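Tendari presenta en Vallejo su nuevo método de afinaciones abiertas para guitarra acústica

Vallejo, 28 de enero de 2024. La editorial musical Tendari publica este mes «Seis cuerdas sueltas», un método de afinaciones abiertas escrito por la guitarrista Danuta Adamczyk. El libro tiene 355 páginas y recoge 100 estudios en re, sol y do abiertos, todos con partitura y tablatura.

Los estudios van ordenados por afinación y cada bloque empieza con ejercicios de pulgar. Los últimos 30 son piezas completas, cuatro de ellas a dúo. 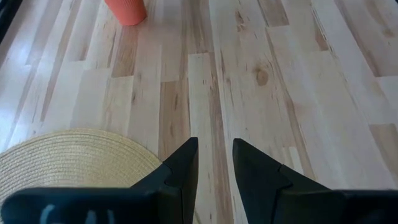 Taza roja y mantel individual trenzado sobre una mesa de madera.

«Muchos alumnos bajan la sexta a re y se quedan ahí. Quería darles material para seguir», explica Adamczyk. La revisión de las digitaciones es de Pei-shan Shih.

La primera tirada es de 900 ejemplares. Las grabaciones de los estudios, hechas en diciembre, se descargan con el código impreso en la contraportada.

La autora tocará varias piezas en la sala Griltolow, con entrada libre hasta completar aforo.

Contacto de prensa: Aniela Zalewska, departamento de comunicación de Tendari.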